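Can a machine do the chores yet? Report of a student project
Tibor Farkas
May

My project asked a simple question. If a family or a small shop bought a robot today, which of the daily chores could it do without a person standing next to it? My supervisor, Ferenc Tóth, told me at the beginning that the question is too wide, and he was right. I reduced it to three groups of chores: putting things away, wiping and cleaning, and handling cloth. For the shop floor I added a fourth one, filling shelves, which I could observe in a small grocery in Utville.

First I made a list of chores. I asked people in Jaresov to write down everything they did with their hands at home during one day, and 20 of them answered. After I removed the repeated answers I had 129 different tasks. It surprised me how many of them are not on the usual lists of housework. People open a jar for someone else, pull a hair out of the sink, turn a sock the right way, find the end of the tape. A dishwasher or a vacuum robot does not touch any of these.

Then I compared the list with what present robots can do. For this part I used published videos and articles, and also my own visits to the Drolness workshop. In the workshop the skills are first shown by people. A person holds a gripper in the hand and does the task with it, and the movement is saved. Later the robot program learns from many such movements. The gripper in the hand has the same two fingers as the robot would have, so the person has to manage with two fingers also. 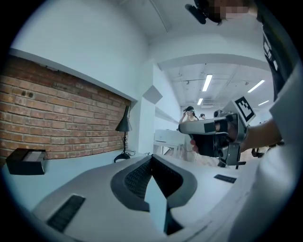 Work with the hand-held grippers at the desk. The card with the black square marker is mounted on top of the gripper.

I tried this myself for one afternoon, and I think it taught me more than the articles. With my own hand I can pick up a coin and not think about it. With the gripper I needed many attempts, and I dropped it most times. I could not feel if I was holding the coin or only pushing it. A cup was easy. A folded towel was easy to lift but very hard to put down so that it stayed folded. When I wrote my results in the table, I gave each task a grade from 1 to 3, where 1 means that a robot can do it now in a normal room, 2 means it can do it only in a prepared room, and 3 means not yet.

The largest group by far was grade 3. I must say that the grades are my own opinion. Mr. Tóth graded a part of the list separately and he was less strict than me with the cleaning tasks. He thinks that wiping a flat table should be grade 1. I left it at 2, for in a real kitchen the table has bread, letters and a phone on it, and somebody must decide what is rubbish.

Tasks with two hands need their own paragraph. When I looked at my list again, I saw that most people had described what one hand does and had forgotten the other. One hand cuts the bread, the other holds it. One hand pours, the other keeps the bowl from moving.
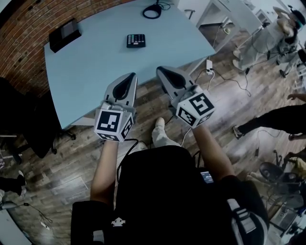
For a robot the second hand is a second problem, and the two must also agree in time. If the left side is late by a little, the bag closes or the cloth falls. I found several good videos of folding with two arms, but the shirt was usually already laid flat at the start. Taking a shirt from a full basket and finding its shoulders was shown much less often.

In the grocery the situation is better. The boxes have regular shapes, the shelves have known heights, and the same product comes again tomorrow. The owner, Mrs. Bárány, told me she would pay up to 2000 for a machine which fills only the drinks shelf – but it must work at night and must not call her. I did not find such a machine at this price.

My answer to the first question is therefore mostly no for homes, and partly yes for shops where the room can be prepared. The weak points of my work are the short list of people I asked and the fact that almost all of them live in flats. A house with a garden would give other chores. I would also like to repeat the coin test with softer finger pads, if the workshop allows it.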